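Gultis Tiered Produce Display
Wooden crate stand for fruit and vegetables, supplied by Brouwer Shop Equipment, Putville

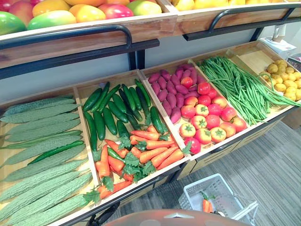
The Gultis display is intended for greengrocers, farm shops, staff restaurants and training shops which sell or present fresh produce by the piece or by weight. It is supplied as a complete unit, with crates, and may be placed against a wall or at the end of an aisle. Customers serve themselves from the front.

Construction
The crates are of wood, open at the top, and sit at an angle so that the contents face the customer. They are carried on two levels by black metal posts. A black metal rail runs along the front of each upper crate. The space between the levels is left open, which allows staff to reach the back of the lower crates when refilling or wiping down.

Crates lift out without tools. Each may be filled in the store room and carried to the shop floor, although we advise two persons for a crate filled with root vegetables. Replacement crates are held in stock at Putville and may be ordered singly.

Arranging produce
Larger fruit such as mangoes is well suited to the upper level, where differences in colour and ripeness can be judged without handling. Long vegetables, among them bitter melons, cucumbers and carrots, should be laid in the lower crates. Carrots keep a neater face when placed in diagonal rows with the tapered ends pointing the same way. Bitter melons are best laid lengthwise in overlapping rows.

Two kinds of vegetable may share a crate where sales of either do not justify a full one. The kind that sells faster should be put in the lower half, nearest the customer. Stray items should be returned to their own crate at each check of the stand. A single cucumber left on another vegetable is easily overlooked during a busy morning and may be charged at the wrong price.

The stand is not refrigerated. Leaf vegetables, cut fruit and soft berries should be kept in a chilled cabinet.

Care
Empty and brush out the crates once a week. Wipe the wood with a cloth wrung out in warm water and a little mild soap, then leave to dry fully before refilling. Do not soak the crates or put them through a dishwasher. The metal parts may be cleaned with any ordinary household product - scouring powder excepted.

The fixings should be checked after the first month of use and again whenever the stand has been moved. The unit must be emptied before it is moved, even over a short distance on carpet.

Delivery and guarantee
Stands are delivered flat from our Heltmont warehouse and put together on site by our own fitters. Assembly takes 40 minutes and is included in the price within the Putville delivery area. The guarantee on posts and rails is 3 years. Crates are subject to daily wear and are covered for the first year only.

Enquiries
Orders and quotations: Tineke Schouten, Sales Office
Spare crates and fittings: Willy Postma, Parts Counter
The current price list applies from March and is sent on request.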